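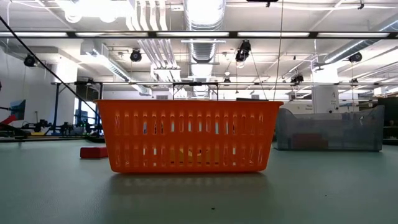 Section 3. Before You Buy Anything

Read this section with the purchase order still unsigned. It covers what a Hellora sorting station needs around it, in what order to pay for it, and which parts of the quote deserve a second look. Installation starts in Section 4 and assumes you have done all of this. If you have already bought the arm, skip to 3.6 and then come back here feeling however you feel.

The section was written by Sandamali Seneviratne and Matvii Boiko for Wirkdale and is handed to every group setting up a station of its own. Prices are left out on purpose. The last edition had them, and people kept trying to hold us to them.

3.1 What the quote covers

A standard Hellora quote lists the arm, the controller, the pendant, one gripper, and one year of support. It does not list:

- the table
- the floor work under the table
- tracking cameras, their mounts, or their cables
- the calibration kit
- objects for the arm to pick up
- anything to put them in
- a second gripper, which you will want by the end of the first month

Plan on the quoted figure being 51 percent of what you spend in the first year. That was our share on the first station, and Stefaniia Hrytsenko in purchasing has asked that it be printed in every edition until people stop acting surprised.

3.2 Settle the task first

1. Write down the task in one sentence. "Move small blocks from the table into a bin" is a task. "Explore manipulation" is a way to spend the money twice.

2. List every object the arm will handle in the first six months. Include containers. A basket the arm reaches into is an object too, and the arm will hit it.

3. Mark the heaviest object and the widest object. Check both against the gripper sheet in Appendix B. If either one is over the limit, change the object now. Changing the gripper later costs more and takes longer.

4. Mark anything see-through, shiny, or full of holes. Depth cameras have trouble with smoky plastic and with slotted walls, and they won't tell you they are having trouble. They will report a surface with great confidence somewhere behind the real one.

5. Have two people sign the list. One of them should be whoever will be running the station at seven in the evening before a demo.

Note: Cheap household storage makes perfectly good test equipment. Buy it in bulk from one batch. Stores change their molds without consulting the robotics community, and a rim that is slightly thicker this April than it was last April can ruin a grasp you spent weeks on.

3.3 Measure the room

Do this yourself, with a tape. Building drawings show the room the architect had in mind.

1. Measure floor to the lowest fixed thing overhead. Ducts, light rails, pipes, and sprinkler lines all count. The ceiling itself almost never does.

2. Mark every light fitting on a sketch, with a note of whether it can be switched off separately. Bright tubes over a table produce reflections, and reflections on glossy plastic look a lot like tracking markers.

3. Mark windows and the direction they face. If daylight reaches the table, budget for blinds. Do this even if the room seems fine on the day you visit. You visited on one day.

4. Check where the nearest outlets are and which breaker they belong to. The controller needs its own circuit. A circuit shared with the kettle is not its own circuit, even if everyone promises.

5. Label the columns, if they aren't labeled already, and use the labels on every drawing and in every email. "By the pillar" has sent one delivery crew to the wrong end of a building, and one was enough.

6. Draw the reach of the arm on the floor in tape. Leave the tape down for a week and see who walks through it. Those people need to be told, or the table needs to move.

CAUTION: Do not hang anything from ductwork, pipe, or light rails. Camera mounts go on a truss or on structure the building manager has approved in writing. A duct will hold a camera right up to the moment it doesn't, and it will be directly over your table at the time.

3.4 Tracking cameras

You may not need them. If the task only asks for picking and placing on a flat surface, the camera that comes with the arm is enough, and you can spend the money on spare fingers.

You do need overhead tracking if you want to know where the objects truly were, as opposed to where the arm thought they were. These turn out to be different places more often than anyone budgets for.

1. Decide the volume you need covered. The table and one arm's length on each side is plenty. Covering the whole room sounds generous until you price the cable.

2. Get the truss quote before the camera quote. We use Tkachuk for metalwork. Ask for the frame, the posts, the load certificate, and the lift rental as separate lines. When they come as one line, the certificate tends to be the part that was left out.

3. Order each cable for the route it will take: up the post, along the truss, around whatever is in the way, and down again. Add 5 feet. Straight-line cable lengths are for people with no walls.

4. Leave one mounting position empty on each long side. When a duct blocks a view, you will want somewhere to move a camera to.

5. Buy the Sirkent tracking license for the number of cameras you plan to own next year. Adding seats midyear is possible, in the sense that climbing out of a well is possible.

Note: Melaniia Palamarchuk keeps the spare calibration wand. She will lend it for a day. She has a list of the people who said it would be a day.

3.5 The table

Everyone underspends here. The arm gets the meetings and the table gets whatever is left.

1. Choose a matte top in a dull, pale color. You want your objects to be the brightest things on it. Black looks handsome in brochures and makes dark objects vanish.

2. Specify a top large enough for the source area, the target area, and an empty strip between them. The empty strip is where dropped objects go. Without one they go on the floor.

3. Ask for the flatness figure. If the seller doesn't know what you mean, thank the seller and move on.

4. Bolt the arm to its own base or to a plate that passes through the table. Clamping it to the edge of an ordinary desk gives you a desk that moves and an arm that thinks it is holding still.

5. Budget for cleaning. Crumbs, lint, and stray specks show up in close camera views, and a vision model will sooner or later try to pick one up.

CAUTION: Keep monitors, cups, and people's elbows outside the taped reach. The arm stops when it feels resistance. A cup of coffee does not offer enough.

3.6 Order of purchase

Lead times decide this list more than price does. Place the orders in this sequence:

1. Electrical work and any approval for overhead mounting. This is the slowest item and the least interesting, so it is usually started last.

2. Truss and posts.

3. Arm and controller. Ask for the delivery window in writing. Our last one was quoted at 22 weeks, and we heard "22 weeks" in the tone of someone reading a menu.

4. Table.

5. Cameras, mounts, and cable.

6. Objects and containers. Buy three of each: one to use, one to break, and one to prove what the first one looked like.

7. Spare fingers, spare fuses, floor tape, and labels.

If the money runs out partway down, stop after item 4 and run the station without tracking. A working arm on a good table is useful. A ceiling full of cameras watching an empty crate is a conversation you will have with your director.

3.7 Running costs

These go in the budget for every year after the first. Leave them out and the station becomes a coat rack.

- Support renewal for the arm. Read what it excludes. Fingers and cables are excluded.
- Tracking license renewal.
- Replacement containers and objects.
- A service visit, with travel. The visit itself is reasonable. The travel has its own opinions.
- Staff time. We allow 70 hours a year for calibration and resets on each station. Groups that put down zero hours spend the same time and call it research.

3.8 Sign-off

Before the purchase order goes out, confirm the following and file the sheet with Austra Uibo:

1. Task sentence and object list, signed twice.
2. Room sketch with overhead height, lights, windows, outlets, and column labels.
3. Written approval for anything hung above head height.
4. Quotes for truss, table, and cable, dated later than the room sketch.
5. First-year total and second-year total, on the same page.

Austra sends back incomplete sheets without comment. If yours comes back, start by checking item 5.

Continue to Section 4, Unpacking and Mounting the Arm. Keep the shipping crate until the warranty period ends. It is large and in the way, and the return terms require it.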